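Two grippers, one arm, August notes

The Plirano gripper came back from repair in August, so I finally had both units available and could run the comparison I had been putting off. The other one is the Rirkance, a two-finger parallel design that I have used for most of the past year. Both are modeled in the Disilville simulator, and I do the first pass there before anything gets bolted to the real arm.

The controller is the same in both cases: a Usuga box running the stock joint-impedance loop, with my own grasp planner on top. I left the gains alone. Retuning per gripper would probably help the Plirano, which is the heavier of the two, but then I would be comparing my tuning.

Each gripper got 564 grasp attempts in simulation, split across mugs, plates, shallow dishes and a few boxes. Object poses were randomized within reach of the arm, and the seed list was shared. A grasp counted if the object stayed in the fingers for 30 seconds after lift. Slips that recovered by themselves were counted as holds, and I logged them separately.

On mugs and boxes I could not separate the two. The Plirano closes more slowly, but its fingers are wider and it tolerates a worse approach angle. On flat items the order reversed. The wide fingers hit the counter before they got under a rim, and the planner spent its retries backing off by 2 mm at a time. I capped the retries after one run logged 3,000 contact events on a single plate.

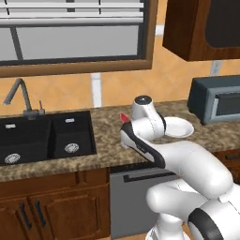

Shallow dishes are where finger geometry matters most, and I ended up watching those runs one by one. The planner wants a rim pinch, with one finger inside the dish and one outside, and it will accept a side approach if the wrist would otherwise run into a joint limit. With the gripper just left of the white dish, as it is over the granite here, there is little lateral distance left to correct a bad estimate. The dish is also close to the same white as the arm, so I would not trust a color-based segmenter in this kitchen. I used ground-truth poses for the comparison and will deal with perception later.

One complaint about Disilville: the default friction on stone countertops is too high. Dishes stick where real ones would slide, and that flatters any gripper that pushes before it closes. I lowered the value and reran the dish set for both units — the ranking did not change, but the Plirano lost more holds.

Next step is the hardware run with the Rirkance mounted first. I still need an adapter plate for the Plirano, and the bolt pattern in its manual does not match the flange on my unit.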